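Dinarell bets on cable packing, one example at a time

By Aurora Arruda

Dinarell wants its two-armed robots to learn how to pack coiled cables into boxes, and it is paying people to show them how. The company says it plans to record 200 hours of the job by March, with operators steering the arms by hand control while every movement is saved for training.

The sessions run in a rented unit at Grindum, where 13 operators work in shifts that start at 7 a.m. Each one repeats the same short task: pick up a coil, move it to a box, let go, start over. Attempts that go badly are kept too, tagged by a second person.

"We have 70 hours that I would call good," said Salvador Fonseca, who runs the collection work. He expects a first trained version, named Stasari, to be tested before summer.

Whether that will be enough is an open question. Cables are a hard case for machines. They bend, catch and spring back, and no two coils sit the same way. Fonseca points to an in-house trial in which an early model placed 94 percent of coils correctly. The company has not released the trial data, and it confirmed that the boxes stayed in the same positions throughout — a courtesy few warehouses will offer.

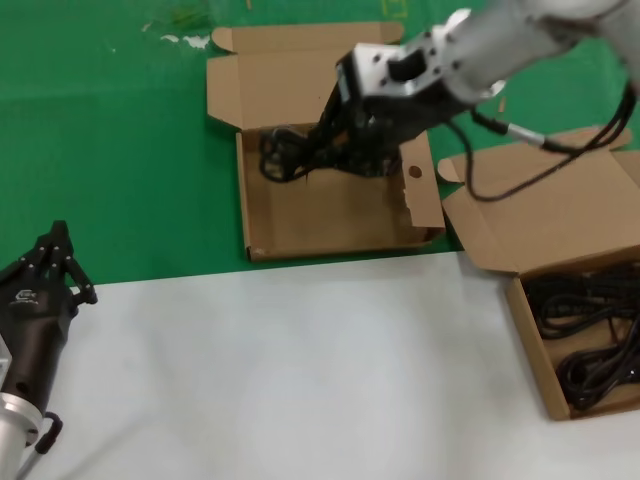
A robot gripper holds a coiled black cable inside an open cardboard box during work on the packing task.

Soledad Pacheco, a packaging consultant who has visited the unit, said she was impressed by the patience of the operators and less so by the business case. "A person packs that box in a few seconds," she said. "I asked what the robot costs per box and did not get a number."

Dinarell would not give one to us either. Fonseca said pricing will be discussed once Stasari has been tested with a customer. No customer has been named.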